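Posted in: Work & Machines > Long Talks

Driving the Arm So It Can Drive Itself

By our Jescombe staff writer
10/21/23

Zerrin Kahraman does not like the word "teach." She has been running the remote control sessions at Gaveline for 18 months, and she says the word gives visitors the wrong picture before they have their coats off.

"They hear teach and they think there's a student in there," she says. "What I have is a recorder. I drive the arm, it records what the arm did and what the cameras saw. Later somebody trains a model on it. Maybe the model is good, maybe it's junk. But I'm not standing there explaining anything to anybody."

I had come to Jescombe expecting a sales pitch, and that was a decent start. The company's own material is less careful. The brochure I was mailed in May says its arms "learn like an apprentice," and there is a drawing of a hand holding a metal hand. I asked Kahraman if she had seen it. She had. She asked me to move on.

Gaveline wants to sell arms that take apart old office computers. That means pulling the parts that are worth money, setting them where they can be sorted, and sending the rest to scrap. People do this work now, quickly and for not much pay. The pitch to recyclers is that you show the robot the job and it picks it up.

There are two ways to show it. You can take hold of the arm and push it through the motion, which everyone here calls hand guiding. Or you can sit off to one side with a second, smaller arm and move that, and the big one copies you. The follower setup Gaveline uses is called Revon, and Kahraman prefers it by a wide margin.

"Hand guiding is lovely for one thing, go here, go there, press. The customer tries it and they're delighted. But your own hands and sleeves are all over the camera view, and then you train on that, and the model has never seen the job without a person's elbow in it. With Revon I'm out of the way."

She does much of her driving from the camera at the gripper, on a monitor. I asked to sit in her chair. It is a strange view to work from, with the two fingers always poking up from the bottom and everything else drifting around behind them. A gray board of slots and brackets, which would look simple from a normal standing position, becomes hard to judge. I could not tell how far the fingers were from anything.

"You can't," she said. "Not at first. There's no depth in it. You learn to watch shadows."

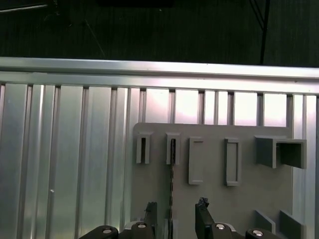

What the model gets to see

I pushed on this, since it seemed to me like a real problem being passed along. If a trained operator can't judge distance from that camera, why would a model trained on her driving be any better?

"It has more than one camera. So do I, if I look up," she said. "But yes. If I solve something by looking up at the arm with my own eyes, and the thing I used isn't in any of the recordings, then I've recorded an answer without the question. That's the worst kind of demonstration. It looks perfect."

She used to catch herself doing it all the time. Her fix was to hang a curtain between her chair and the table and drive only from the screens. Her speed dropped badly. A good operator with a clear view gets 53 usable recordings in a session, she told me, and in the first week behind the curtain she did not come close. The manager at the time wanted the curtain gone.

I asked what "usable" means and who decides. It is the sort of word that can hold a lot of hope.

"I decide," she said. "That's a weakness. I drove it, I know what I meant to do, so I'm generous. We swap now. I score Hallgrímsson's and he scores mine. We both got stricter and we both got a bit annoyed."

And what gets thrown out? Drops, she said, and collisions, and anything where the operator stopped to think.

That last one bothered me. Stopping to think seems like a fairly large part of taking apart a machine you haven't met before. Kahraman agreed, up to a point. A pause in the recording trains the arm to pause, she said, and it has no idea what the pause was for. She has seen a model hover over a slot for most of a minute, doing nothing, and recognized it as her own habit from a tired afternoon.

"It had my hesitation and none of my reasons."

They keep some of the drops these days, provided the operator recovers. A model that has only seen clean runs has no notion of what to do after a bad one. This sounds obvious when she says it. She says it took them far too long, and that a lot of early recordings are close to useless for it.

The 3000 question

The company likes to talk about its library of 3000 demonstrations. It is in the brochure and it is in the first minute of the video. I asked Kahraman what the number tells a buyer.

"That we worked hard," she said.

Does it tell them the arm will work in their building?

"No."

She did go on. A big share of those recordings are of short, plain moves, she said, such as bringing a part to a holder and letting it hang there, or closing the fingers and opening them again. They are useful, in the way scales are useful to a piano player, but a buyer hears the figure and imagines whole computers going in one end and sorted parts coming out the other. Runs that take a machine from start to finish are a small part of the library. She would not give me the number and said I could ask sales. I asked sales. They sent me the brochure again.
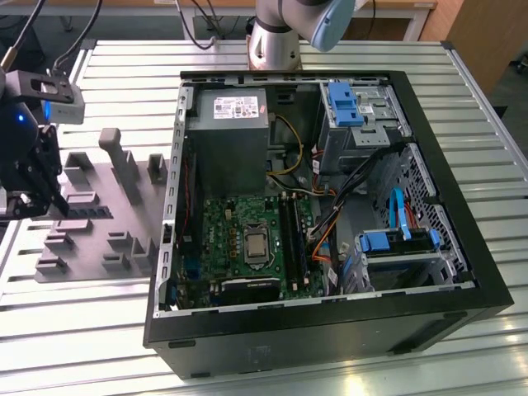 My trouble with the whole idea of showing a robot a job is that a job is never one job. Recyclers take what comes off the truck, and what comes off the truck is ten years of whatever was cheap. Kahraman's answer is to start with machines that are kind to the gripper, and she walked me over to talk through what kind means. A desktop tower on its side with the panel off is about as friendly as this work gets, she said, and even then she would rather talk about the cables than the parts. There's a bundle of yellow and black coming out of the power supply and curving down toward the board, an orange one running along the memory, a light blue one arching up by the hard drive bay. "The memory is easy. It's straight up and down and it's always the same shape. But a cable is in a different place every time you breathe on it," she said. "I can show you a hundred ways past a cable and the next one will lie some other way." The blue plastic pieces on the drive bays she does like. A maker who colors the part you're meant to pull has done some of her work for her.

So where does that leave the apprentice?

"An apprentice asks," she said. "If you show an apprentice a latch and then give them a different case, they look for the latch. They know there must be something holding it. The arm knows what moves went with what pictures. If the new picture is close to an old one, great. If it's a little off, sometimes still great, and I really am surprised. If it's far off, it will do something very confident to the wrong end of the box."

I asked for the longest stretch she has seen a trained arm go on a machine it had no recordings of. She thought about it. Four parts, she said, and then it tried to pick up a sticker.

Who does the showing

There is a labor question under all this that the brochure skips. If the recyclers' own workers are supposed to do the showing, which is the plan once arms are on site, they will be asked to record the work that pays them. Kahraman has raised it inside the company. She doesn't think it has been answered.

"They say operators will be freed up for better tasks. I asked which ones. It was a short meeting."

She is paid by the hour, she pointed out, same as the other drivers. There's no share in what the recordings earn later. When I asked if that seemed fair she shrugged and said she had signed the paper like everyone else, and that she'd at least like the credit to be in the right place. When the arm does well in the video, the voiceover says it taught itself.

Does she think it will work in the end? I asked it twice, at the start of the visit and again at the door.

The first time she said, "Some of it, yes." The second time she wanted to be more exact. Memory and drives from a few common cases, with a person nearby, within reason. Mixed loads, no, not with what they have. "If somebody tells you different, ask them to let you pick the computer," she said. "Don't let them pick it. And bring one with a bent case."

I passed that suggestion to Gaveline and asked if I could come back with a computer of my own. They are looking at dates.

Comments (4)

scraplot_ray
I run a small yard and had the sales call. Asked the same thing about mixed loads and got "the library is growing." So is my pile.

M. Tolland
The curtain thing is real. We did teleop on a packing line and our best driver was secretly just looking over the top of the monitor. Took ages to work out why the model kept missing low.

pennyweight
Bit harsh on hand guiding, I think. For a fixed job with no cameras involved it's still the fastest way I know to get an arm going, and you don't need a trained model at all. Just replay it.

scraplot_ray
@pennyweight sure, if your job is fixed. Mine shows up in a dumpster.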